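Kitchen notes for September: putting the table back in order

Dear neighbors and friends of the Narkidora kitchen,

In the last newsletter I promised to write something on clearing the table. Many of you have asked how we keep the small things together when the cooking is finished, and which things go where. I will try to explain it in order, with the red cloth, the bin and the basket that most of you know already from Tuesday evenings.

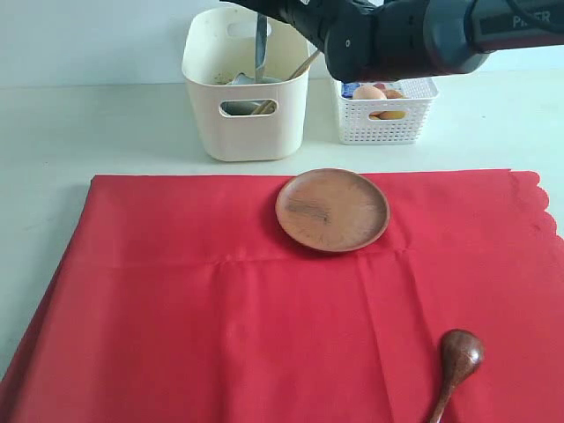
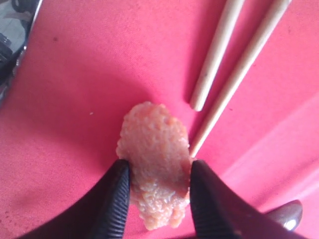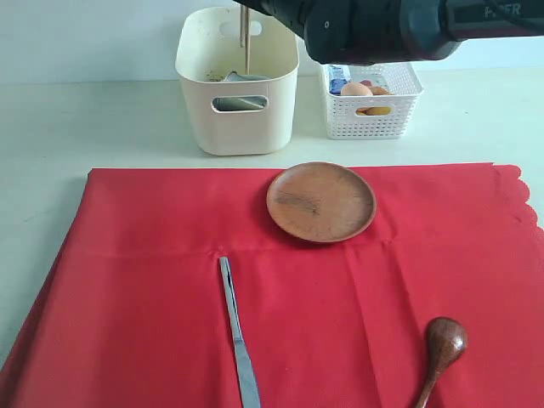

Should the wooden spoons and chopsticks stand in the same bin as the metal things?

They can stand together for the time of clearing, but they should not stay together overnight. Wood needs air on all sides. When a wooden spoon leans against a metal bowl, the place where they touch stays damp, and after some weeks there is a gray spot that does not go away with washing. So the bin is for collecting and carrying to the sink. After washing, wood goes in the basket, which has holes on its sides, and metal goes back in the drawer.

This question came from Rosine Lemaire, and I thank her for it, as I had explained it badly in the spring.

The tall bin

The cream bin was bought as a storage bin and not for the kitchen, but it has two handles cut in the plastic, and a person can carry it with a full load to the sink without spilling. Please put the long things in first, with the part that was in the food pointing down. I know that for drying one does it the other way. For carrying, the clean handle should be on top, where the hand takes it.

Please look also at the bottom of the bin when it is empty. Crumbs and small dark bits collect in the corners and under the rim, and a cloth does not reach them well. An old toothbrush is better. We keep one on the hook by the window, with a blue string on it, and I ask you not to use it for other things.

The white basket

The basket is smaller and it dries things better than I expected. We had a closed box before, from Pernetti, and everything in it had a smell. With the basket, spoons and chopsticks are dry by the next morning if they lie in one layer. If they are in a heap, they are not. The basket itself can be washed with hot water and soap, and the small square holes should be brushed from the inside to the outside.

The cloth

The red cloth stays on the table during the cooking, and it is the last thing that we take away. First the food, then the plates and the spoons, then the cloth. Last month somebody lifted it with crumbs still on it and shook it over the floor, and then we swept for a long time. Please fold the four corners to the middle, carry it outside and shake it there.

It is washed by itself, at least the first times. Ieuan Price took it home with his white towels, and he has now nine pink towels. He says that he likes them. I am not sure if this is true.

Food pieces that fall on the cloth

When we form fish cakes or small meat pieces, there is always one that falls. A raw piece which has fallen is not put back with the others. It goes in the waste, and the place is wiped with soap and warm water before we continue. The tool which touched the raw piece is also washed, and not only wiped. I repeat this every year and I will repeat it next year too.

For the same reason I ask that chopsticks used for raw food are kept on one side of the table, and chopsticks for eating on the other side. If you do not remember which is which, wash all of them. It takes less time than the discussion.

Oil for the wood

The wooden plates and spoons will have their oil again this month. We use the plain mineral oil from Kallow, and the bottle is 600 ml, enough for the whole cupboard. Put a little on a soft paper, rub along the lines of the wood, wait until the next day and wipe off what remains. The wood must be fully dry before. Please do not use olive oil or sunflower oil – they become sticky after some time and the smell is not nice.

If a spoon feels rough, rub it lightly with fine sandpaper before the oil. If it has a crack, please give it to me and do not put it back in the drawer. Food stays in the crack and I cannot clean it.

Small list of what we need

A second basket with holes, the same size or a little larger. Huet had one in the window last week, but only in green. Green is fine.

Two dish brushes with a long handle.

Labels for the drawers. The old ones have lost their glue, and the drawer which says "ladles" has now the candles in it.

One more red cloth, if somebody has one at home that is not used. The size of the table is written on the paper inside the cupboard door.

The cupboard list

In the summer I wrote down everything in the big cupboard, and we have 129 pieces, with the lids. This is more than we can use. I will put the things which we have double on the long bench, and each person can take what is useful at home. What stays on the bench after the evening will go to the charity shop.

The next cooking evening is on Tuesday and the door is open from 7. We will make dumplings. Bring an apron and, if you have it, a small knife that you know well, as ours are not very sharp at the moment. If you can stay a little after the meal for the clearing, please write your name on the paper by the door. Two names are there already, and one of them is mine.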